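Ticket: Traltetti hand vs Lundgren hand, bathroom bench trial
Opened 25 October 2022
Project: Endora
Status: open, waiting on vendor

Problem
Trying to pick a hand for Endora. Lundgren was fine on boxes in September but drops tubes. Swapped to the Traltetti five finger on both arms. New trouble: right hand loses a finger reading mid-run, then the controller (Clodlow, stock firmware) freezes the wrist. Arm still moves. Have to kill power to get it back.

Checked so far
Hand hanging free over the floor, nothing in the grip, open pose held. Fabric cover left on. Wanted to rule out load first. Wrist view is mostly hand, thumb takes up the lower left corner, so don't plan on using that camera for finding stuff on the floor. Outer finger on the right sits higher than the two middle ones. Not sure if that's the pose or an offset in the calibraton - see below.

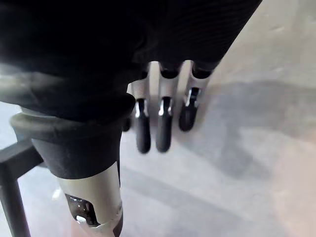

Log
1. Open/close cycles, no load, 200 of them. No dropouts.
2. Same with the wrist rolled over. Dropout at cycle 16. Repeated, fine the second time. Annoying.
3. Reseated connector at the wrist. No change.
4. Lowered controller poll rate to 300 Hz. Fewer freezes but finger motion gets jerky, don't like it.
5. Toothpaste test at the vanity. Right hand holds the tube by the crimped end, tube out roughly level past the counter edge, left hand up near the cap end with the fingers part open. This is the task the Lundgren kept failing. 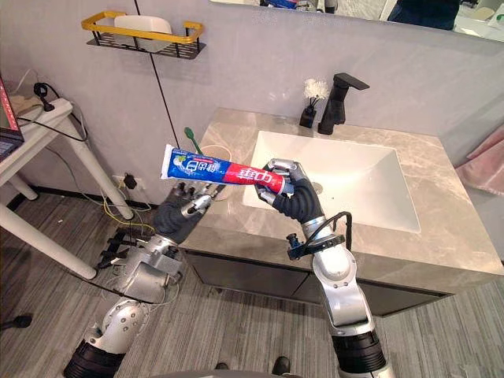 Ran it 3 times. Two clean handovers, one freeze right as the left hand closed. Grip itself is good, soft fingertips help a lot, tube didn't slip on any run. So it's the comms and not the hand, I think. Head camera is way more useful than the wrist one for this, switched the tracker over to it.

6. Zeroed all the fingers on the right hand again. Outer one came back lower but still a bit off. Logged both offset files.

Still to do
Swap left and right hands, see if fault follows the hand or the arm
Try the spare Clodlow board
Shorter cable at the wrist, current one loops over the housing and may be geting pulled on roll

Ask for Traltetti support: is there a known issue with finger feedback when wrist is rolled? Firmware is whatever it shipped with. Can send logs. Please don't close this one, last ticket got closed before we'd tried the fix.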